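**Thread: Sweeping terracotta tile, what works?**

**skenddale_k**

We moved into the downstairs flat at Skenddale in November and the kitchen floor is all square terracotta-colored tile. I'm used to vinyl. On vinyl I could sweep once and be finished. With tile the big stuff comes up fine, but the fine dirt sits in the grout lines and I end up going over the same patch again and again. I have one cheap broom with stiff bristles. Do I need a softer one, or a vacuum, or am I doing it wrong?

Kitchen is nine feet across if that matters. No pets, two adults.

**lui_tiles**

Softer broom. Stiff bristles flick small things instead of moving them. Keep the stiff one for the back step.

**Karthikeyan Varghese**

I don't agree with that. A stiff broom gets down into the grout and a soft one rides over the top. If things are flying you are sweeping too fast. Short strokes, and keep the bristles on the floor at the end of the stroke.

**lui_tiles**

Depends on the grout. Ours is nearly level with the tile so there is nothing to get down into. If yours is sunk, maybe you have a point.

**skenddale_k**

Sunk a little. I can feel it with a fingernail.

**Karthikeyan Varghese**

Then stiff, and go diagonally across the lines.

**Sivaprasad Marar**

I have tile in my kitchen and a doorway straight into the next room, so I have been through most of this.
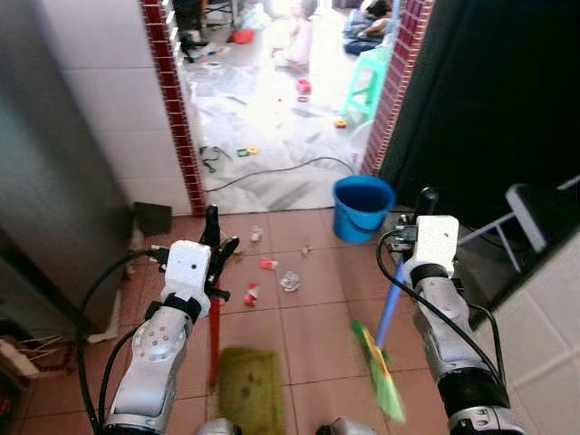
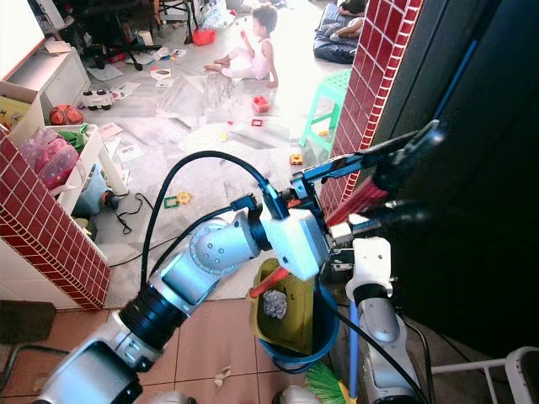
What took me longest to sort out was where to put the dirt once it is in a pile. I used to walk every load across to the trash and drop half of it on the way. Now a bucket comes to the floor with me and the dustpan gets emptied into it. You can see the yellow dustpan over the rim of the blue bucket in the second one, with a ball of paper still in the scoop. When the floor is done I make one trip outside with the bucket.

On brooms, I keep more than one and I use whichever is closest. I pick up wrappers and bits of plastic first, either by hand or with the broom, and only after that do I bother with dust. If you try to do both together the wrappers push the dust along in a line and it falls off the ends.

Start at the far wall and work toward the door. Don't sweep over the threshold into the next room or you will be doing that floor too.

**Jeltunance**

Seconding the bucket. I line mine with a grocery bag, tie it off, and it goes straight in the can.

Disagree about the threshold though. I sweep everything through the door and into the hall, then out the back. One pile, no dustpan at all.

**Sivaprasad Marar**

That works if the next room has a hard floor. There was plastic sheeting down on the other side of mine and a cable lying across it. Dirt gets in every crease of that stuff and stays there.

**Jeltunance**

Fair enough. Mine is bare concrete.

**nodia_flat2**

Everyone is talking about brooms and nobody has said vacuum. Tile is the easiest floor there is to vacuum. Turn off the brush roll, use the bare floor setting, and do the grout with the narrow nozzle every couple of weeks.

**Karthikeyan Varghese**

A vacuum is fine for dust. I would not run plastic wrappers into one. I had a piece of film stuck in the hose and it took an evening to get it out.

**nodia_flat2**

So pick the wrappers up first, same as he does with the broom.

**lui_tiles**

Do you mop after, Sivaprasad, or just sweep?

**Sivaprasad Marar**

Mop when it needs it. Plain warm water, wrung out well. I stopped using soap on it because it left a film and the dirt stuck to the film.

**lui_tiles**

I use a capful of dish soap and have never had a film. Maybe you were using too much.

**Sivaprasad Marar**

Could be. I was pouring it by eye.

**skenddale_k**

Thanks all. Tried it last night after dinner. Wrappers and crumbs first, then the stiff broom on the diagonal with short strokes, bucket next to me. Much less left in the grout than before. There is still a gritty strip along the baseboard under the cabinets where the broom head doesn't fit.

**nodia_flat2**

Narrow nozzle.

**Karthikeyan Varghese**

Or an old paintbrush, 2 inch. Pull the grit out toward you and sweep it up with the rest.

**skenddale_k**

I have a paintbrush. I'll try that first.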